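The Key from Fliltwood

When my grandmother died in December, she left me a key and a letter of one line. The line said: "Give it back to Szilágyi, and do not let him pay you."

I did not know any Szilágyi. My mother said there had been a clockmaker with this name in Fliltwood, where Grandmother lived before she married. My mother also said that I should throw the key into the river. So of course I went.

The journey took 10 hours with two changes. In the second train an old man was eating walnuts from a paper bag, and he offered me some. When I told him where I was going, he closed the bag.

"Fliltwood has 2,226 people," he said, "and every one of them will know by evening that you have come."

He was right. The woman at the bakery called me Miss Pálfi before I had opened my mouth. She asked if I was Dorottya, the one who draws, and whether I had brought the key. I said yes to both. She wrapped a poppy seed roll for me and would not take money, and I remembered the letter and felt uneasy.

Szilágyi lived above his shop. He was very small and very clean, and he wore his coat indoors. He led me up the stairs and through to the kitchen, where he left me alone for a long time while he looked for his glasses. 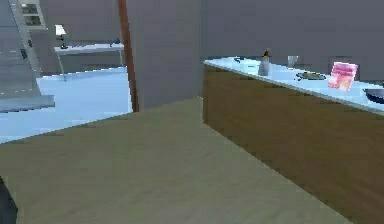
The kitchen, with its wide tan worktop and the brown cabinet.

I could hear him opening drawers and speaking to them softly, as one speaks to hens. I practised my sentence. I wanted to say it correctly: my grandmother is sorry that she kept it so long.

He came back with the glasses on his forehead.

"She is sorry?" he said, when I had finished. "Did she write this?"

"No," I said. "I thought it would be polite."

He laughed then until he had to hold the door. He told me that for 40 years the big clock in his shop had not been wound, for she had taken the key on the morning she left him. He could have made another key in one afternoon. Everybody in the town had told him so, the priest also.

"And why did you not make it?" I asked.

He did not answer me. He took the key, went down to the shop and wound the clock slowly, with his head bent to listen. Then he put his hand in his coat and brought out some folded notes.

"For the train," he said.

I told him that I was not allowed. He nodded, as if this was the answer he had expected, and asked me if I liked walnuts.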